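Yilma Valley Trail: Frequently Asked Questions

Updated March 7, 2020

When is the trail open?

The full route from Flasidberg to Skenix is open from the middle of June to the end of September. Outside those months the lower section, Flasidberg to Yilma, can usually be walked, but the bus from Yilma does not run and the upper hut is locked. Snow can remain on the north side of the pass into early July.

How long is the route?

The marked route is 19 miles. Most walkers take two days and stop for the night at the Drandent hut. Fit parties do it in one long day of 11 hours, without long stops. The first bus from Skenix leaves too late to allow a one-day crossing in the opposite direction.

How high does it go?

The high point is the pass above Drandent, at 2000 meters. The hut is at 1540 meters. There is no glacier travel. A short stretch below the pass is fitted with a chain, and you should be able to use both hands there, so stow your poles first.

Do I need a permit?

No permit is needed for walking. Camping is allowed only on the meadow beside the hut, and campers pay the hut fee at a reduced rate. Wild camping above Yilma is prohibited, and the fine is collected on the spot.

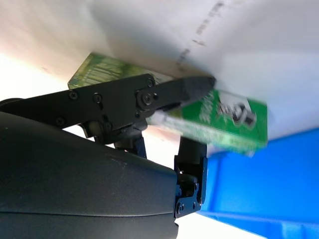
Trail Information Editor

How do I book the Drandent hut?

Bookings are taken by email from March onward. State the date, the number of people, and whether you want dinner. A place is confirmed only when you receive a reply with a booking number. Unclaimed places are released at 6 p.m.

Can I pay by card?

In Flasidberg and Skenix, yes. The hut takes cash only. The last cash machine is next to the Flasidberg station; the one in Yilma was removed.

Is there water along the way?

There are troughs at Yilma and at the hut. Streams between Yilma and the hut pass through grazing land, so treat the water before drinking. Between the hut and the Skenix side tree line there is no reliable source in late summer. Carry two liters per person on that section.

How do I get to the start?

Take the train to Flasidberg. The trail begins behind the station, at the yellow signpost. Drivers can use the long-stay lot on the river side, which is paid by the day. Parking in the village is limited to two hours.

How do I get back from Skenix?

A bus runs from Skenix to Flasidberg three times a day in season. The ride takes an hour and a half – longer on market days. Seats cannot be reserved, and bikes are not carried.

Are dogs allowed?

Dogs are allowed on a leash. They may not sleep inside the hut, but there is a covered shed. Cattle with calves graze above Yilma, and dog owners should use the signed detour east of the stream.

Is there phone coverage?

Coverage is good as far as Yilma and absent from there to the hut. It returns on the pass. The hut has a radio for emergencies only.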